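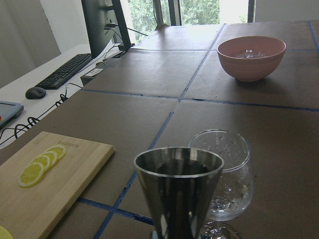 Kellden Community Robotics Club · Visits and Open Days board

Drink-making demo at our open day, how do we make it go smoothly for visitors?
Posted by dovetail_mitten

Hello all, and thank you in advance for reading, I do tend to go on a bit! Our open day is 15th August and I've been handed the drinks table, where the arm puts together a glass of ice water with lemon while people watch. I helped at the Brustent visit last December, but only on the door, so I've never run a table myself. We have the brown paper down and the blue tape marked out in panels, the lemon slices go on the bamboo board, and the ice goes in the pink bowl toward the back. I have the steel cup and the wine glass out and can't make up my mind between them. We're expecting 50 visitors over the afternoon, and I have 30 minutes for each group. Do I run the whole thing start to finish every time? And what do I do about the ice? Any advice at all would be so welcome.

Lirkix_Lou
Oh, I love this one, it's such a friendly thing to show people! We did something close to it when Dovhaniuk came to see our workshop, and what I'd say is don't try to fit two full runs into a half hour. Do one complete run, slowly, and talk over it. Then let people come up to the tape and ask things, and finish with just the lemon part, which was by far the favorite with our crowd (they actually clapped, bless them).

For the glass, I'd go with the steel cup while the arm is moving and keep the wine glass for show, or for pouring by hand afterward. A dropped steel cup makes a horrible clang and everybody laughs. A dropped wine glass means you stop, sweep, lay new paper and lose your group. The one thing against steel is that shiny metal gave our camera trouble when there was a window behind it. If you have daylight coming in across the table, try it at the same hour as your first group and again at the hour of your last one. We tested in the morning, felt very pleased with ourselves, and then spent the afternoon fiddling with a blind.

Lemons: lay the slices overlapping in a row, and cut more than you think. They dry at the edges and start sticking to the board. I kept a covered tub of spares under the table and swapped them between groups.

Ice: small bowl, refill often, cooler close by. Oh, and a dish towel! The paper puckers badly once it gets wet, and then the tape lifts.

tapeandtwine
Use the steel one. Number the tape panels on the underside of the tape roll so you can put it back the same way.

halfpint_h
I'm not sure I follow the tape roll idea above, but I would take a picture of your layout before the doors open. If something gets bumped you can set it back without guessing.

Also, please don't let visitors drink what the arm makes unless your gripper has been cleaned for it. We put out a separate pitcher and paper cups on another table, and people were perfectly happy with that. And do tidy any loose cables near the table before you let a group gather round, small children go straight for them.

dovetail_mitten
Thank you so much, all of you! Steel cup it is, and I've put a cooler, towels and a second bag of lemons on the shopping list. I'll test the light at both ends of the afternoon. Does anyone have a spare roll of the blue tape they could bring? Ours is nearly down to the cardboard.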